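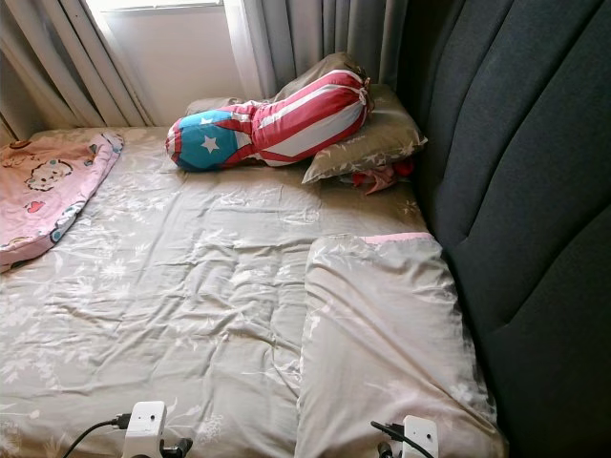
What does this dataset cover?

It covers every recorded vote of the Viltstead town council over 92 regular and special meetings, with one row for each council member on each motion. If a vote was taken by roll call and made it into the approved minutes, it should be in here.

Viltstead Council Votes: README

Last updated 11/9/20

I've wanted something like this for years! The town puts its minutes online, and they're good minutes (the clerk's office deserves a lot of credit), but they come as long PDFs, and finding out how your own council member voted on the sewer bond means opening a dozen of them. Now you can open one spreadsheet and sort it.

Files

votes.csv: the main table, one row per member per motion
motions.csv: one row per motion, with the full wording
members.csv: seats, wards and terms
meetings.csv: dates, start and end times, regular or special
topics.txt: the topic list, with a short note on each
changes.txt: what changed between versions

All files are plain UTF-8 with commas between fields and a header row. Text with a comma in it is in double quotes. They open fine in any spreadsheet program I've tried, but watch out for motion numbers like 4-6, which some programs will cheerfully turn into a date. Import that column as text and you'll be fine.

Columns in votes.csv

meeting_id: matches meetings.csv
motion_id: matches motions.csv
seat: 1 through 6, or M for the mayor
vote: yes, no, abstain, recused, absent
mover: 1 if this member made the motion, otherwise 0
seconder: same idea
source_page: page of the minutes PDF where the vote appears

The mayor votes only to break a tie, so M rows are rare. They're also some of the most interesting rows in the whole table, so do go look at them!

Columns in motions.csv

motion_id
text: wording as approved, typos and all
topic: one of the topics in topics.txt
kind: ordinance, resolution, appointment, procedural
result: passed, failed, tabled, withdrawn
amended: 1 if the wording changed on the floor before the vote

A tabled motion that came back later gets a new motion_id. The earlier one is listed in the field called returns_from. I went back and forth on this one. Keeping a single ID would have been tidier, but people do change their votes the second time a thing comes up, and I didn't want to lose that.

How it was made

I downloaded the minutes, ran them through Nudidine (a small text-cleaning script that's included in the tools folder) and then read every page against the result. Nudidine is great at the standard roll call block and pretty hopeless at anything else. When the clerk wrote "motion carried, all in favor" with no names, I filled in yes for every member listed as present and set the inferred column to 1. Please filter those out if your question depends on exactly who said what.

Topics were picked by hand. Each motion gets just one, even when it could fairly have three. The Bremia Street rezoning is under "land use" although half the debate was about storm drains. If you're studying drainage, search the text field too.

Known problems

The minutes for two special meetings in August were never posted. The meetings are in meetings.csv with missing set to 1, but there are no votes for them. I have a records request in and will add them as soon as the pages arrive.

Seat 4 was vacant for part of the period. Those rows are left out entirely, so don't expect the same number of rows for every motion.

Consent agendas are a headache. The council passes a bundle of routine items with one vote, and the minutes don't always list what was in the bundle. I record the bundle as one motion with kind set to procedural. Anything pulled out for its own vote is listed separately.

Closed sessions have a start and end time and that's all.

Scanned pages from the older minutes have some smudged vote tallies. Where the tally and the names disagreed, I went with the names and made a note in the comment field.

What it's good for

Tracking one member across a term. Finding split votes. Seeing which topics get tabled over and over (parking, wow). Teaching a class on local government with real material from a town small enough to hold in your head. A neighbor used an early version to get ready for a candidate forum, and the questions were so much better for it.

What it's not so good for

Please don't rank members by attendance without reading the comment field first. Absences in the minutes cover everything from a missed meeting to somebody arriving ten minutes after the roll. And a yes vote on a motion to table is a vote to wait, so be careful about adding it up as support or opposition.

Also, Viltstead elections are nonpartisan. There's no party column and there won't be one.

Quick start

To list the split votes, filter motions.csv to kind = ordinance, join it to votes.csv on motion_id, and keep any motion that has both a yes and a no. To see only the close ones, sort by margin. There's a ready-made version of this in the tools folder as splits.sql.

Free-text comments are capped at 2000 characters per row. Only one row has come close so far, the night of the library roof.

License and reuse

The minutes are public records. My tables, notes and topic labels are free for any use, with or without credit. A link back is lovely but you don't owe me one.

Corrections

Yes please! Send the motion_id, the column, what it says now and what it should say, plus the page of the minutes if you have it handy. Fixes go into the next version and get a line in changes.txt.

Maintained by Yusuf

Still to do

Planning board votes
Public comment counts by meeting
Map file for the ward lines
Rename the returns_from field to something a person would guess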